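Lilside gallery hanging kit

I put this kit together after hanging my own show at the Carnegie, where I ran out of hooks on the first wall (never again!). You get 203 hooks and pins, 2 levels and a roll of Flostura linen tape – enough for a small exhibition.
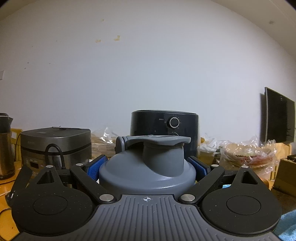 Ordering

I ship on Mondays, and orders for April openings are fine if you email me first.

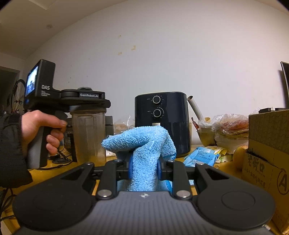

Bigger canvases need the Pralteck rail instead, so send me your wall sizes and I'll work out a price for you.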